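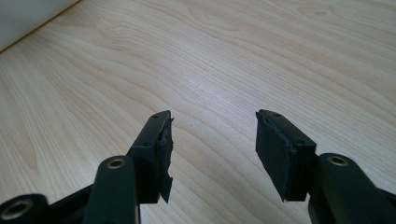 The man from Vodcombe wanted 600 dollars to find water, and he wanted half of it before he got out of the truck.

Hendrik Stevens had already paid for one dry hole. The drillers had gone down through clay and then through gray rock and sent him a bill for every foot of it, and at the bottom there was more gray rock. So when his sister-in-law said there was a man two counties over who did it with a stick, he laughed, and then at night he lay awake doing sums, and in the morning he asked her for the number.

"You don't have to believe in it," said the man, whose name was Dehghan. "It works the same."

"That's convenient," said Hendrik.

He paid the half. He would say later that he did it to get the thing over with, so that Marta would stop leaving the phone number in places where he ate.

It was October and the pasture had gone the color of rope. Dehghan was older than he had sounded, with a canvas coat and very clean boots. Hendrik noticed the boots. A man who walked fields for a living ought to have had some field on him. He also noticed that Dehghan had parked at the top of the drive, where you could see the whole place laid out, and had sat there a good while with the engine off before coming down.

"You were looking at the willows," Hendrik said.

"I was eating a sandwich."

"From up there you'd see the willows, though."

"You would," Dehghan said. "They're nice willows."

The stick was a forked piece of hazel, peeled. He held it with his palms up and his elbows in and set off along the fence at the speed of someone looking for a dropped key. Hendrik walked behind him. He had made up his mind to watch the wrists. He had read that it was all in the wrists, that you could hold a bent stick in such a way that the smallest turn of the hand would throw it down hard, and the man holding it might not even know he'd done it. That was the kind explanation. Hendrik kept the other one in reserve.

They went the length of the fence. They went past the old pump, which Hendrik's father had bought from a company called Flallano and which had broken twice in its first summer, and past the capped hole the drillers had left.

"Nothing there," said Dehghan, with a nod at the cap.

"I could have told you that for free."

The stick dipped near the corner by the road. It went down fast, and Dehghan grunted, and Hendrik, who had been watching the wrists for twenty minutes, had at that moment been watching a hawk.

"Do it again," he said.

Dehghan backed up and did it again. Down it went. The wrists looked like wrists.

"Now shut your eyes."

"I don't do it with my eyes shut. I'd fall over."

"I'll hold your arm."

They looked at each other. Then Dehghan shut his eyes, and Hendrik took hold of his sleeve above the elbow and led him off in a wide loop, doubling back, stopping, turning him on the spot like a child at a party. The coat smelled of camphor. He walked him straight across the corner by the road, slowly, and the stick stayed up. He walked him across it a second time and it stayed up. He felt so pleased that he was ashamed of himself.

Then, on the way back toward the house, in the middle of nothing, by a patch of thistle, it went down.

Dehghan opened his eyes. "Well," he said. "There too, then."

"There instead, you mean."

"I don't mean anything. That's where it went."

"So which is it? Because I can't afford both."

Dehghan thought about this for some time, or gave a good show of it. He scratched a cross in the dirt with his heel, and there was finally a bit of mud on the boot.

"If it was my money," he said, "I'd go by the thistles. You were holding me pretty tight at the other one."

That was exactly the sort of thing Hendrik had expected him to say. It could not be checked and it made the failure somebody else's. He gave him the other half anyway. He counted the bills out on the hood of the truck, and Dehghan counted them over again, so at least the distrust ran both ways.

Marta came out when the truck had gone. She wanted to know where.

"By the thistles. Or by the road. He'd have picked the henhouse if I'd led him there."

"But the thistles."

"Water's under pretty much everything, Marta, if you go down far enough. He can't lose. He goes home, and if we hit it he's a wizard, and if we don't, I held his arm wrong."

"So where are you going to tell them to drill?"

He didn't answer that. He went in and sat with the papers from Sondik, the second drilling outfit, who wanted to know by the end of the month. There was a blank on the form marked LOCATION, and a small square beside it for a sketch. Sondik had sent their own man in the spring, a young fellow with a map and a tablet, who had said it was hard to say. He had charged for that as well.

Hendrik drew the house and the fence. He drew the road. He put in the willows, and the capped hole, and looked for a while at the white space that was left, which was most of it.

A little after 8 he put on his coat and took the flashlight out to the pasture. The cross was easy enough to find. He stood on it with his feet together. He felt nothing at all, and had not thought he would. He stamped once, and listened, and it sounded like dirt.

On the way back he broke a fork off the hazel by the gate. It was the wrong shape, with one arm a good deal shorter than the other, and he carried it as far as the porch with his palms down and his elbows any old way, so that no one could have said he was trying.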